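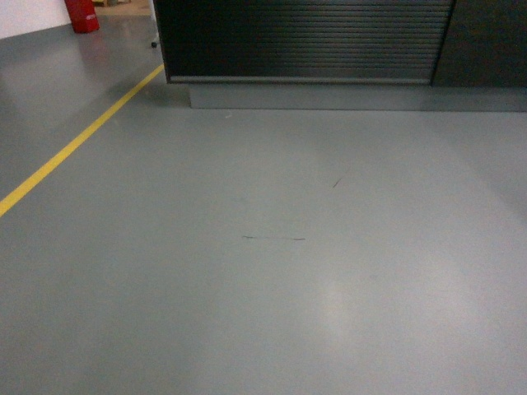 Gray floor and the yellow line, by the dark cabinet.

Tuesday, July, started 7:40 am

Celadon again. I know, I know. Effie said last week that if I wrote one more page about the green she'd start charging me for notebooks, but the Rennie series came out of the kiln last night and I want to get it all down before I start remembering it as better than it was.

Quick recap for Aksel, who's been away for most of this. Rennie is the base we settled on in spring: local feldspar, whiting, silica, a bit of kaolin, and iron oxide in tiny amounts. It's meant to be a quiet blue-green on the Stisov porcelain. On the old clay body it was lovely. On Stisov it goes gray and crawls off the rims, and we've been chasing that since the first delivery. The crawling is the one that makes me want to throw things. The gray I can live with on a mug, maybe, if I squint.

So the plan was one big line blend across two clay bodies, 132 tiles, same firing. Gavin pressed nearly all of them (thank you Gavin, I owe you lunch and probably a wrist brace). I mixed 2,445 grams of dry base in one go so there would be no batch-to-batch nonsense to argue over afterward, then split it and dosed the iron separately. Sieved everything twice. Set it all to the same thickness with the hydrometer, more or less, though the high-clay end always reads funny and I ended up trusting the dip count on my fingernail like a medieval person.

Now the results, in the order I looked at them, which was not a sensible order because I went straight for the prettiest one.

Low iron end: pale, icy, really nice over the stamped texture. Pools blue in the deep parts. No crawling at all on the old body. On Stisov there's crawling on the upper edge of almost every tile, same as always, little bare spots like a cat has been licking them. I'd hoped less iron might mean less trouble but no, iron clearly has nothing to do with it, and Nokuthula told me as much in April. Writing that here so she can find it and be smug.

Middle: this is where it wants to be for color. There's one tile, row five on the second shelf, that is exactly the green I had in my head. I carried it around in my apron pocket all through breakfast. Of course now I can't find a second one that matches it, and its neighbors on both sides are a touch olive. Either I was lucky with thickness or that spot in the kiln was getting better reduction than the rest. I suspect the kiln. Goseck (the big kiln, for anyone new, named by Fraser after some ring of posts he visited on vacation) has always had a sweet spot low down near the back, and I'm fairly sure the tile was in it.

High iron end: amber, olive, swampy. Fraser loves it! He wants it for the dinner plates. I think it looks like pond water and told him so, and he said yes, precisely. Fine. I've put two of those aside for him with his name on the back in pencil.

Crawling, then. Here's what I've got so far. The tiles I bisqued higher crawl less on Stisov but they also take up less glaze, so the color goes thin and gray, which puts us back where we were. The tiles I washed and left overnight crawl less too. And nine tiles that I brushed with a thin coat of watered-down base before dipping didn't crawl at all, not one of them, and they took the glaze at a decent thickness. I only did those nine because I had a splash left in the cup and didn't want to pour it out. So naturally that's the best result of the month and I have no proper record of how thin the coat was. Thin like skim milk. Fairly thin skim milk.

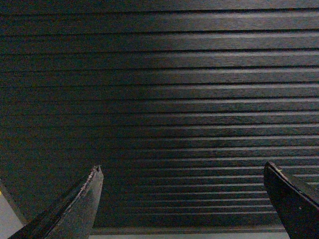 I rang Nokuthula about it at lunch and her guess is dust. She thinks the Stisov bisque is shedding something very fine, finer than we'd see, and the brushed coat is just pinning it down before the real dip goes on. Washing should do the same job then, and it half did. But I washed with a sponge and the sponge was not what you'd call new. She suggests a running tap, then dry in the warm room for a full day, then dip. Her other idea is that the raw glaze is shrinking too much as it dries because of the kaolin, and we should calcine half of it. I like that idea better because it can be tested without standing at the sink, but the two don't exclude each other so we'll do both.

The thing that bothers me about the kaolin theory is that the same bucket behaves perfectly on the old clay. Same shrinkage, no bare spots. Unless the old body's rougher surface gives it more to hang on to? You can feel the difference with a thumb. The old stuff has a tooth to it, and Stisov bisque feels like a blackboard someone has polished. Gavin, you handled every single one of these, do you think I'm imagining it?

Also, and I nearly forgot: the Claris frit. Effie had been wanting to swap out a bit of the feldspar for it to bring the melt down and let things heal over. I made one small cup of that on the side, dipped whatever blanks were left, and shoved them in the gaps. It does heal. The edges are smooth as anything. It also runs, and one of them stuck itself to the shelf hard enough that I had to go at it with a chisel. There's a scar in the kiln wash now. Sorry. The color under it is brighter and a bit more glassy than I like, more swimming pool than old bowl, but a smaller dose could be worth a go. Half of what I used, say, and with cookies under every tile, please, whoever does it.

Firing notes, short, because the log has the rest. Started reduction a little earlier than last time. The back pressure was nice and steady right up until the wind changed, then it did its usual sulk and I had to fiddle with the damper for the best part of an hour. Bottom cones went down a hair before the top. Cooled it closed. Opened it far too soon, as I always do, with the big gloves on, and heard a few pings from the top shelf, which I'm hoping is only the old-body tiles crazing and not anything we care about. Will check with ink tomorrow.

2:15 pm. Inked a few after all, couldn't wait. Old body at the low iron end has a fine craze all over, very pretty, useless for a plate. Stisov has none that I can find on the low and middle ones. That's a big point in its favor and a good reason not to give up and go back to the old clay, which I was about ready to propose on Monday's call.

Aksel, when you're back: the sorted tiles are in the shallow trays, laid out the way they're numbered on the back. Please don't tidy them. The pocket one is still in my pocket.

To do:
Calcine kaolin, enough for a small batch. Me.
Tap-washed bisque, Stisov only, full day to dry. Gavin if he's willing.
Repeat the brushed coat, and this time weigh the water!
Claris at half dose, on cookies. Effie.
Grind the scar off the shelf and re-wash it. Also me, it's my scar.
Ask Stisov whether they've changed anything in the body since the first delivery. Roughly 2 boxes left of that first lot, so hang on to them until we hear back.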